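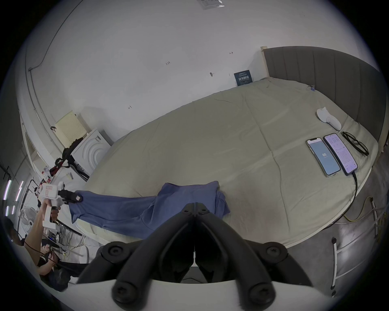
16 December 2025

**Bedroom bay, garment and bedding notes**

Continuing from the May entry on sheet fit. Bed stays where it is, headboard to the white wall. Nothing else in the bay gets moved until the folding notes are finished.

**Sheet**

The pale beige-green sheet is still on. It wrinkles badly under any sideways pull, and the wrinkles make it hard to judge whether a garment is lying flat or riding on a ridge underneath. Options:

- Iron it. Lasts one session at best.
- Tension it at the head end. One small blue binder clip is on the edge near the headboard. One clip holds one spot and the slack moves elsewhere. I would like to try a full row.
- Replace with the heavier Brinel sheet. Obsa ordered one; not delivered as of this morning.

Weighed a spare sheet of the same type on the bench scale: 500 g, dry, straight from the cupboard. The Brinel one should be weighed before it goes on.

**Blue garment**

Start state for folding is a heap in the middle of the sheet, with one long section drawn out to the left. I had been writing "sleeve" in the log for this section. Hiwot pointed out that when the cloth is bunched it is easy to call the wrong part a sleeve, so from now on we write "long section" until the garment is open and someone has checked.

Working order, as agreed with Hiwot:

1. Heap the garment mid-bed. Do not pre-smooth.
2. Take the end of the long section and draw it out level with the sheet. Lifting it drags the heap along.
3. Find the collar or waistband before touching the second side.
4. Open flat, then square the hem to the near edge of the bed.
5. Fold in thirds lengthwise, then in half.

Step 3 is where the time goes. In this morning's 10 practice folds by hand, at the bench, I lost the hem twice and had to shake the garment out and start again. The bench is firmer than the mattress and I expect the bed to be slower. The mattress gives under the heap, and cloth settles into the dip.

Garment weight 385 g, same scale. Tag removed in May, so fiber content is unknown. It behaves like a cotton blend: holds a crease if pressed with the palm, loses it when dragged.

**Headboard**

Dark gray, vertical channels. The channels collect lint. Lint roller does not reach the bottom of them; the Grutov crevice nozzle does. Run it top to bottom, then do the sheet, in that order, or the lint ends up on the sheet.

Light wooden strip at the left end of the headboard stands upright. Leave it there.

**Wall marks**

There are faint marks on the wall above the bed, including a "1.23" and a bracket-like mark to the right of it. I did not make them and have no record of the reference point. Before anyone paints, Obsa to confirm whether 1.23 is meters from the floor. I have measured nothing against it so far and do not intend to until that is settled. The small hook or nail lower down can stay for now.

**Items on the bed**

Phones and glasses on the right side of the sheet. The charging cable from the right phone runs down off the edge and would catch on a garment opened to full width. Proposal: a tray on the floor on that side, 18 inches out from the mattress, for phones, glasses and anything else out of pockets. White crumpled item further up the sheet (sock or cloth) goes in the Hunatia bin with the unpaired pieces.

**Open**

- Brinel sheet: weigh, wash once, weigh again, then fit.
- More binder clips, same small size. The large ones in the drawer leave dents in the hem.
- Wall marks: Obsa Assefa.
- Tray: Hiwot Moges has a shallow one in the storeroom, needs the label residue cleaned off.
- Repeat the 10 folds on the bed with the present sheet before changing it, otherwise there is no baseline.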